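Robot Handling and Shared Workspaces
Handout 6: Rules for the room, and why you will break them

Read this before the session on Wed 7 September. It replaces the January version, which had a page on forklifts that applied to no forklift we own.

1. What a rule is for

Most of the standards you will read this term were written for a robot arm bolted to a floor inside a fence. The fence does most of the safety work and never gets bored. Take it away and put people at the same tables as the equipment, and the fence has to be replaced by habits. Habits are cheaper than fences, and you can see why managers like them.

The Sotmont workshop rules, which we follow in this course, sort every rule into one of two piles. A hard rule stops the work when it is broken. A soft rule gets written in the log. If you can't say which pile a rule belongs in, assume hard and ask afterward.

2. Hand-held grippers

A gripper you carry has no motor dragging it across the room, so students tend to treat it like a kitchen tool. It still has a finger pad, a slot and moving joints, and it will take an interest in your sleeve.

– Check the pads before each session. Grit in the ridges counts as a fault.
– Set the tool down with the jaws open.
– Log every drop, including the ones that made no noise. (Soft rule, widely ignored.)
– After 200 cycles, stop and look at the joints again. The Tresia log sheet has a box for this. Please don't fill in the box in advance.

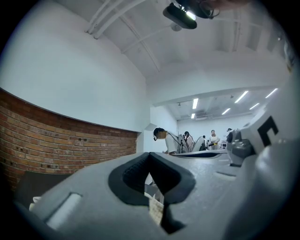

Floor layout gets less attention than it deserves, mostly because it involves moving furniture. Under the Sotmont rules, every table has a working side and a passing side, and nothing with a cable crosses the passing side. Tripods count as furniture, and so do chairs, including the one you only meant to leave there for a minute. Somebody leaning over a table with black cables trailing from a headset can't be expected to watch the floor as well, so the person standing nearby with a tool at waist height does the watching. That is a hard rule. Keep 45 inches clear behind anyone wearing gear on the head.

3. Stopping

Anyone may call a stop, for any reason, and the reason is discussed after everything is down on the table. The word is "stop." At Warnidport they tried a color code for a while, and people spent the useful part of each emergency remembering what amber meant.

For next time: read section 59 of the course rules and bring one rule you would move from soft to hard. "All of them" has been tried.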